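Tastov Two-Finger Hand Gripper
Item 2171
Sold by Stelside

Overview

The Tastov is a gripper you hold in your hand and use to do a job the way a robot would have to do it. Labs and workshops use it to record chores and small assembly tasks, and the recordings are then used to train a robot arm fitted with the same fingers. It weighs little enough to use for a full work session and can be run with either hand.

Can a machine do the job yet?

Buyers ask us this more than anything else, so here is where things stand with the customers we supply.

Picking up a rigid object and putting it in a bin works well in most shops. So does wiping a flat counter, opening a drawer with a bar handle, and loading parts into a tray when the tray stays in one place. Lambrechts, a furniture parts maker, has run a tray-loading cell since July with one person checking on it at the start and end of each shift.

Folding laundry is slow and needs a clear table. Dishes are fine until they are stacked wet. Anything that takes two hands doing different things, such as holding a box still while fitting something into it, is still unreliable. An arm may manage it in the morning and miss after lunch when the light changes. Stairs and crowded closets are out of reach for the arms we sell.

If you need a chore done every day without someone nearby, we would tell you to wait. If you want to collect your own task data and can live with retries, the equipment is ready.

What is included

Gripper body with trigger handle
Finger set, 3 pairs (soft, standard, long)
Marker plate
Cable, 3 meters
Carrying case

Options

Drotutberg wrist mount, for using the same fingers on a robot arm
Spare finger pads, pack of 4
Second gripper for two-handed work

Notes on use

Keep the marker plate clean and do not cover it with tape. Replace the finger pads when they go shiny. Record the same task from different starting positions, and leave in the tries where you fumbled and recovered. Customers who deleted those ended up with arms that stopped at the first slip.

Shipping and returns

In-stock units leave our warehouse on the next business day. Unused units can be returned in the original case. Opened finger pads cannot be returned. For orders with the Drotutberg mount, include the model of your arm in the order comments so we can send the right adapter ring.

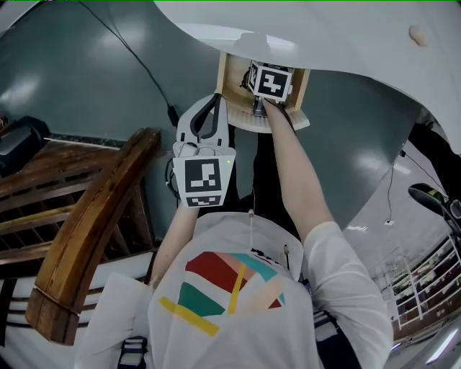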